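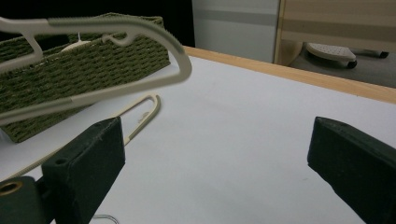
4. What people hang and what they fold

August
By Mulugeta Mamo

I went into this part of the study thinking wardrobe size would explain most of it. Small wardrobe, more folding. That was my guess, and it held up in Plalach, where the flats are tiny and people fold nearly everything, but it fell apart as soon as I got to Brovari. Plenty of homes there had a whole empty rail and still kept shirts in a drawer!

We visited 102 homes across the two towns and logged 3351 garments, leaving out coats, shoes and anything in the wash. I asked each person to show me where things lived and to tell me how they got there (mostly I just let them talk, and some talked for a very long time). In 92 homes somebody had a firm rule about knitwear. The rules didn't agree with each other. Jumpers must never be hung, or they may be hung if they're thin, or only over the bar and never by the shoulders.

The shoulders came up again and again. People hate the little bump a hanger leaves at the top of a sleeve, and a fair few had bought hangers with a rounded end to get round it. Slipping was the other big grumble, mainly with wide necklines. Figure 3 shows the sort of plastic hanger I mean, with a ribbed section on the top arm. I didn't test whether the ribbing helps, so all I can report is that owners of this type grumbled less, and they may simply be less grumbly people.

Who does the laundry mattered more than I'd expected. Where one person put everything away, the split between rail and drawer was tidy and easy to code. Where the job was shared, the same T-shirt could turn up in either place from one week to the next, and I ended up adding a "both" column to the sheet halfway through Brovari. The Plalach homes were recoded to match.

Figure 3. Off-white plastic hangers with greyish-green sections.

14 shares | 3 comments

Related
Drying indoors in Skirine: a winter diary study
Airing cupboards and the Pan survey
Section 5: Mending piles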